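Keep the Old Towels

Feb 10, 2019

Every few months somebody writes a piece telling us to throw out everything we haven't touched in a year. I have read enough of these to know how they go. The writer fills 21 trash bags, feels lighter, and wants the rest of us to feel lighter too. I think this is bad advice for most households, and I want to argue for the plain old rag bag.

My mother kept one on a nail behind the cellar door. When a shirt wore through at the elbows it lost its buttons, which went in a jar, and then it was cut into squares and went in the bag. Bath towels became floor towels, then dog towels, then went to my father for the car. I don't remember her ever buying a cloth for cleaning. I do remember the first roll of paper towels in our kitchen, because my brother got in trouble for using most of it on one spilled glass of milk.

Paper towels are what replaced the rag bag, and we don't think about what they cost because we pay for them a little at a time. Last December I went back through a year of grocery receipts and added up paper towels, the treated floor wipes and the packs of yellow dusters. It came to $482. We are a family of five with one bathroom and no pets. I had been calling myself a careful shopper.

The usual answer is that paper is cleaner. For raw chicken I agree with that, and I still keep a roll under the sink. For a dusty shelf or a wet window it makes no difference. A cloth that has been through a hot wash is clean. Cotton that has been washed a hundred times also soaks up water better than a new one, which often just pushes it around. 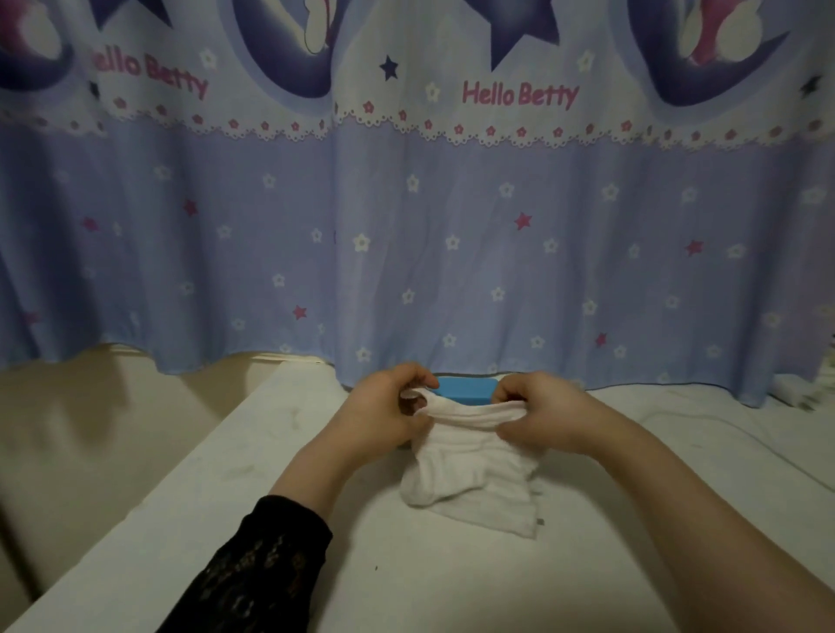 Dennis Mutiso, who I worked with for years at the hardware store in Morris, used to sell bundled rags by the pound. They were mostly cut-up hotel sheets. He told me the painters bought them and the homeowners walked right past to the microfiber. I bought microfiber myself, a pack of 40 from a brand called Kundberg, and it was fine for a while. Then it picked up lint from the dryer and would not let it go. I have 7 of them left and I use them on the grill.

There is a fair objection to all this, and my neighbor Lorraine Donnelly makes it whenever the subject comes up. She says a rag bag is how a house fills with junk. Her late aunt's closets were packed with towels saved for some purpose that never came, and Lorraine spent a good part of a winter clearing them. I take the point. A bag is a bag, though. When it is full, the worst piece in it goes out before a new one goes in. My mother followed that rule without ever saying it was one, and the bag on the nail was the same size when I left home as when I was small.

The other objection is time. Rags have to be washed, and somebody has to do it. In our house they go in with the bath mats, so it adds no loads. Cutting up a shirt takes a few minutes with decent scissors. Skip anything with grease or paint thinner on it. Those rags can catch fire and should never go in the dryer.

I would also leave out anything that is mostly polyester. It doesn't absorb, and you will be annoyed with it. Old undershirts are the best thing for glass, and flannel is best for furniture. Jeans are good for nothing except patching other jeans, and I have a drawer of those I should probably deal with.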